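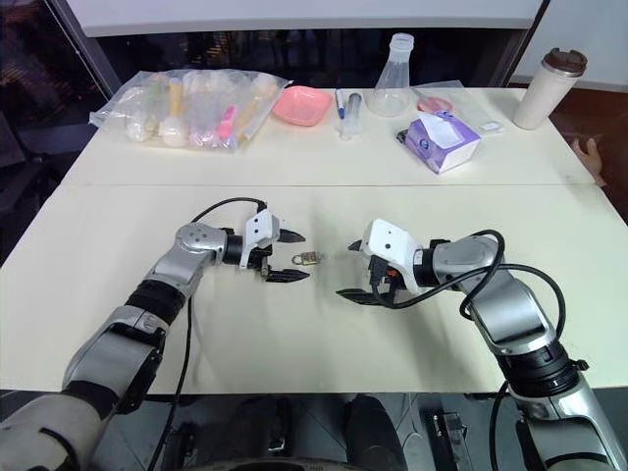
Section 4. Running the two-arm demonstration on an open day

Welcome to the part of the guide that most people turn to first, usually on the evening before the visitors come! The Kedell bench is at its best when people can stand close enough to see the fingers working, and this section takes you through a quiet, unhurried demonstration from setting the table to saying goodbye. Choose one small object to begin with and give it the front table all to itself. A little brass padlock does very nicely, laid flat between the two grippers with both of them open, and everything else can wait in a row on the back table — flask, tissue box, pink dishes, travel mug and so on — where visitors can look it over and start guessing what comes next.

Before the doors open

1. Wipe down the front table and let it dry fully. A damp patch will make small metal things slide about in a most annoying way.

2. Switch on the controller and wait for the Nukik panel to show its ready light. Please don't hurry this, even if there is already a queue in the corridor.

3. Move each arm slowly through its full reach and watch the cables as you go. They should hang in easy loops and never pull tight at the wrist.

4. Put your first object down within reach of both arms, then open both grippers.

5. Run the short programme 2 times with no visitors in the room. If the second run differs from the first, go back to step 3 and have another look at the cables.

Note: Programmes saved before 3 June 2019 use the older gripper settings and close rather more firmly. Load them once and save them again under a new name.

While visitors are with you

6. Invite people up in groups of no more than 8, with the smaller children at the front. Tell them what the arms are going to try to do before you press start, as it is much more fun to watch when you know what to hope for.

7. Keep one member of staff beside the stop button for the whole of the demonstration, and let that person do nothing else.

8. Press start and stand back. If an arm misses its object, let the programme finish, put the object back and try again. Visitors are generally very kind about this, and at our February open day in Birnow the second attempts got the loudest cheers of the afternoon.

CAUTION: Hands must stay off the front table whenever the arms are powered. To swap an object, press stop, wait for both arms to settle, and only then reach in.

CAUTION: Do not hand round anything made of glass while the arms are moving. People look up at the arms and forget what they are holding.

When everybody has gone home

9. Send both arms to the rest position and switch off at the controller, then at the wall.

10. Pack the objects away and write up any missed grips in the Okafor logbook — a line or two is plenty.

For longer visits with a talk beforehand, carry on to Section 5.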